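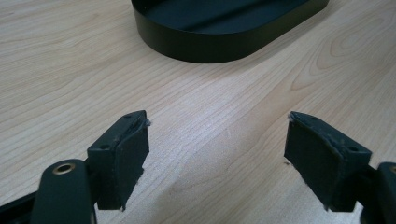

Gripper drops the part after 26 cycles, pads or software?

Posted by pelikan_48, Friday
Hello all. I have a problem with a two-finger gripper and I ask for your advice. The job is simple, it must lift a black oval tray and put it down again. Until cycle 26 all was good. Then the tray slipped out and the controller did not report any fault. It continued to move as if the tray was still held. This is what worries me, more than the drop. The control software is Hundo, the pads are from Malimari.

Reply by torque_lane
Pads. Rubber gets tired, you change it, finished. We change ours every 2000 cycles and do not think about it.

Reply by zastau_user
I do not agree with torque_lane. New pads will hide the fault. If the software can't notice that the part is gone, one day it will drop something on a hand. On our Zastau cell we had the same, the force limit was set too low after an update.

Reply by pelikan_48
Thank you both. I read the force value again, it is 421 in the log, the same as in July. So the update is not guilty, I think.

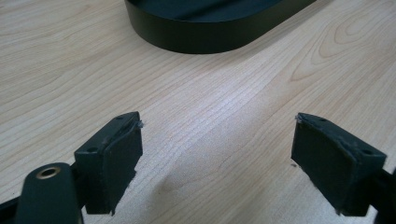

The pads have been on my mind since the first reply, and I must admit I did not inspect them properly before. I only wiped them. Now I see pale fibres coming out at the upper corners on both fingers, and the edges are ragged. There is also a small dark speck on the table near the right pad. Maybe it is a crumb of the pad, maybe only dirt.

Reply by torque_lane
As I said. Pads.

Reply by zastau_user
Worn, yes, I accept this. But it explains the slip and not the missing alarm. Please don't run it with people near until you have a grip check after each lift. Quinlan sells a small sensor for this, or you can compare the finger opening with the expected width.

Reply by pelikan_48
I will do the comparison of the opening first, it costs nothing. New pads are ordered. Until they come, the cell stays switched off.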